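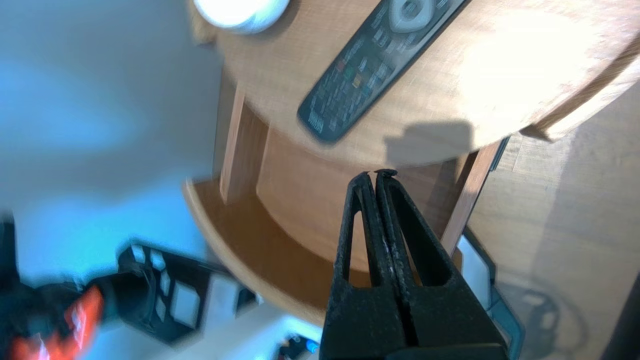

A round wooden side table, with wood grain running across its top.

August 29, 2020
By Anayeli Arellano

Why does wood have stripes?

Find something wooden in your home. A table will do, or a door, or the handle of an old spoon. Look closely and you will see lines, and perhaps loops, swirls and little dark spots too. We call this pattern the grain, and it is really a sort of diary that a tree wrote while it was growing!

To read it, we have to go back to when the wood was alive.

How a tree gets fatter

You grow all over. Your arms get longer, your feet get bigger and your shoes stop fitting. Trees do it differently. A tree gets taller only at the tips of its branches, so if you carve a mark in a trunk (please don't!) it will stay at the same height for as long as the tree lives.

But the trunk does get wider. Just under the bark is a very thin layer called the cambium. You say it CAM-bee-um. The cambium makes new wood on its inside and new bark on its outside, so the tree is always putting on a fresh coat.

In places with cold winters, the tree grows quickly in spring, when there is plenty of water and the leaves are opening. Spring wood is often pale. Later in the summer growth slows down, and the wood made then is tighter and usually darker. In winter the tree has a rest. Then spring comes and off it goes again!

One pale band and one dark band make a ring, and one ring is one year. If you find a stump with 50 rings, that tree was 50 years old when it was cut. The oldest ring is the tiny one in the middle, from when the tree was thinner than your finger.

Fat rings and skinny rings

Some rings are wide and some are so narrow you have to squint. A wide ring often means a good year with lots of rain and sunshine. A narrow one might mean a dry summer, or hungry caterpillars eating the leaves, or a big neighbour hogging all the light. Scientists who study rings can find out about weather from long before anybody was writing it down. The word for their work is dendrochronology. It's a whopper, but try it slowly: den-dro-cron-OL-o-jee.

So where do the rings go?

If a stump has circles, why does a plank have stripes?

Think of a Swiss roll. Cut a slice off the end and you see a lovely spiral of jam. Now imagine cutting the whole cake from one end to the other, longways. The jam would come out as lines! A tree trunk is much the same. Saw straight across it and you get circles. Saw along it and you get stripes, and if the saw goes through the rings at a slant you may get long pointed arches that look like flames or mountains.

My friend Teodoro Olvera makes furniture, and he let me watch him choose boards in his workshop. He turned one plank over 3 times before he decided which side was the prettiest. He also showed me a knot, the round dark spot where a branch once joined the trunk. The grain flows past a knot the way a stream flows past a stone. I could have looked at it all afternoon.

Feeling the grain

Grain isn't only for looking at. Wood is made of lots of tiny tubes, a bit like a bundle of drinking straws. Most of them run up and down the trunk, and when the tree is alive they carry water up towards the leaves. That is why wood splits easily along the grain and is much harder to break across it.

Try it: be a bark detective

You will need two sheets of thin paper, a wax crayon with its wrapper peeled off and a grown-up to walk with.

Choose a tree with rough bark. Hold the paper flat against the trunk and rub gently with the side of the crayon until the pattern comes through. Then do the same on a different kind of tree and see how the patterns compare. Write the name of each tree on the back if you know it, or draw one of its leaves.

When you get home, try a rubbing of some old, bare wood, such as a fence post. On weathered wood the softer parts wear away first, so the stripes can stand up in little ridges. Watch out for splinters!

Words to remember

Grain: the pattern of lines in a piece of wood.
Cambium: the thin growing layer under the bark.
Knot: the place where a branch grew out of the trunk.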